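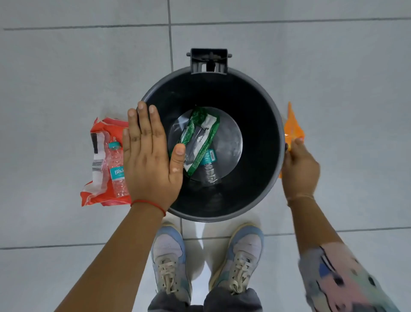

How often should you do a full safety check on a holiday let?
Twice a year is enough for the long version, once before the season and once before winter, with a shorter look round at every changeover.

I've been doing the winter one at Trullemau, our let just outside Vurkley, for long enough now that the list has grown to a silly length. People keep asking me for it, so I've typed it up with this year's results and my comments. Mine is a stone cottage with an oil boiler, a wood burner and a very steep staircase. Yours won't be, so cross out what doesn't apply and add your own horrors.

Checked by me, Nov 26, 2023. Dry, cold, got there before ten and left in the dark.

Key: OK means fine. DO means needs doing before the next guests. WATCH means fine for now but I don't trust it.

SMOKE, HEAT AND CARBON MONOXIDE

Smoke alarm, hall – OK
Pressed the button, went off, dog left the building. Date on the back is still good. I write the replacement year on the outside in marker pen as well so I don't need the steps every time.

Smoke alarm, landing – OK
Interlinked with the hall one, so they should both sound whichever one you press. They did. Try it from both ends, I only ever used to press the hall one and it's entirely possible for the link to work one way and not the other.

Heat alarm, kitchen – WATCH
Works, but there was a greasy film over the casing and it took two goes. Wiped down with a barely damp cloth. If it's slow again in December I'm swapping it.

CO alarm, sitting room – DO
This is the Sutix one I bought in a hurry. It tests fine but somebody has put it on the windowsill behind the curtain, where it's no use whatsoever. It wants to be where the instructions say, between one and three metres from the stove. I've put it back on the bookcase and I'm going to screw it down this time.

CO alarm, by the boiler – OK

FIRE ROUTES AND EXTINGUISHERS

Front door opens from inside without a key – OK
I will go on about this one for ever. Thumb turn, no key, no exceptions. We had a lovely old mortice lock and it broke my heart to take it off, but there we are.

Back door, same – WATCH
Opens without a key but it's sticking at the bottom where the wood has swelled. I could shift it with a shoulder. Could a ten-year-old? Planing it is on the list for a dry spell, whenever that might be.

Stairs clear top to bottom – OK
Guests do love leaving boots on the bottom two steps. I've moved the boot rack into the porch, which has helped a bit.

Fire blanket, kitchen – OK
On the wall by the door and away from the cooker, tapes hanging down. Still folded in its case.

Extinguisher, hall – OK
Needle in the green, pin in, tag in place, serviced in spring.

Torches, one per bedroom – DO
One flat, one missing altogether. Fresh batteries bought, new torch bought. Every single year!

Escape plan in the welcome folder – DO
It still shows the old sofa bed across the corner of the sitting room. Needs redrawing.

ELECTRICS

Test button on the consumer unit – OK
Tripped straight away and reset properly. Remember to go round afterwards and reset the clocks, I forgot last time and the heating came on at midnight for a week.

Sockets and switches, visual – DO
Crack in the double socket beside the bed in the back room, lower left corner. Switched off and taped over, and Usmani are coming out to change it. I don't touch anything behind a faceplate myself and I'd gently suggest you don't either.

Kettle, toaster, lamps, hairdryer – OK
Flexes run through my fingers from one end to the other, plugs looked at for scorching, nothing loose. The hairdryer had a lot of fluff in the back of it so that's been cleaned out.

Extension leads – WATCH
I supply one, fully uncoiled, with its own switch. Somehow there were three. Two have gone home with me. People bring them for their chargers and then leave them behind, and I've no idea how old they are or where they've been.

Outside light and sensor – OK
Comes on as you reach the gate. Could come on a fraction sooner.

HEATING AND WOOD BURNER

Boiler service – OK, finally
Bence Barta came out for the annual service and found that the fan was on its last legs. New fan, new seals and a morning's labour came to £728, and I had to sit down. But he showed me the old part and I could see why he wasn't keen to leave it in. Certificate is in the folder, copy at home.

Oil tank, outside look – WATCH
No drips, no smell, lid locks. Moss on the north side needs scrubbing so that I can see the surface properly. I put this off every year and then do it in sleet.

Chimney swept – OK
Certificate in the folder. Sweep said the pot guard was sound and that somebody's been burning damp wood. I keep a card by the log basket saying only the logs provided, please. I may make the card bigger.

Stove glass and rope seal – DO
Rope seal is flattened along the bottom edge of the door. I did the paper test, where you shut a strip of paper in the door and pull, and it slid straight out. New rope ordered. No fires until it's on, and I've left a note on the stove to say so.

Hearth and fireguard – OK

Ash bucket – OK
Metal, with a lid, kept outside on the slabs. Ash can stay hot for days and I don't want it anywhere near the house or the wheelie bins. I've got this in capitals in the folder.

Frost setting on the thermostat – OK
Set and tested. The back bedroom is on the end of the run and gets cold first, so I leave that door open between bookings.

WATER

Stopcock turns – OK
Stiff but it moves. I turn it off and on again twice a year purely so that it will still turn on the day I need it. It's under the sink behind the dishwasher tablets, and the folder has a little drawing.

Hot taps, temperature – OK
Thermometer in a jug, every tap, one minute's run. Bathroom basin and bath both behaving, with the mixing valve doing its job on the bath. I keep a note of each reading in the back of the folder.

Little-used outlets flushed – OK
Outside tap and the shower in the annexe. If a place has sat empty, run everything through before anybody gets in the shower. Windows open, showerhead in a bucket or under a cloth so you're not making a great cloud of spray.

Showerheads descaled – DO
Should have been done in autumn. I'll say no more.

Outside tap lagged – DO
Cover has blown off again, probably in a field by now.

SLIPS, TRIPS AND FALLS

Stair handrail – OK
Gave it a proper pull at each bracket. The second one from the top worked loose a couple of years ago so I'm suspicious of it by nature.

Stair carpet – WATCH
Starting to go on the nosing of the fourth step. No loops or holes, only thin. It'll need replacing before next summer, and I'm going to get a quote while I'm still feeling sensible.

Bathroom floor – OK
Mat grips. Grab rail by the bath doesn't move.

Path and front step – DO
Green and slippery as anything. Needs a stiff brush. Grit bin is half full, which should see us to the new year.

Rugs – OK
Sitting room one has had fresh gripper underneath. I got rid of the landing rug years ago and haven't missed it.

CHILDREN AND WINDOWS

Blind cords – OK
All cleated or cordless now. Check them even if you know you fitted the cleats, as they do get knocked off.

Window restrictors upstairs – OK
Both bedrooms. The back one has a tiny bit of rust on the screw.

Stairgate – WATCH
Fits, latches, but the pressure pads have hardened. New pads are cheap. I wonder whether to get a whole new gate and be done with it.

Cleaning things up high and behind a catch – OK

Travel cot – OK
Put it up completely and leaned on all the sides. Don't only look at it in the bag!

THE ODDS AND ENDS

First aid box – DO
Plasters had been pillaged. Burn dressings out of date. Topped up apart from the small bandages, which I'll bring next trip.

Folder numbers and address – OK
Postcode, directions for an ambulance, nearest A&E, my mobile. I rang my own number from the landline to be sure.

Bins emptied inside and out – OK

Loft hatch shut, nothing stored against the tank – OK

Key safe code changed – OK
I do this twice a year at the very least, and after any booking that made me uneasy.

So that's it for this round. Of the DO items, the cracked socket and the stove rope are the two that stop anybody staying, and I've got 3 clear days before the next lot arrive. The rest is an afternoon with a bucket and a radio.

A few things I've learned about the checking itself. Do it in daylight if you can, then stay until it's dark and do the lights and the path again. Take a pen that works on cold paper. Write the comment while you're standing in front of the thing, as by the time I'm home I've got no idea whether "loose" meant the rail or the toilet seat. And keep the old sheets. I went back through mine before writing this, and the back door has been a WATCH for four winters.

If you've got a wood burner and a different way of testing the seal, let me know, I'm never convinced by my bits of paper. Next one will be in spring, before Easter – with the barbecue section back in.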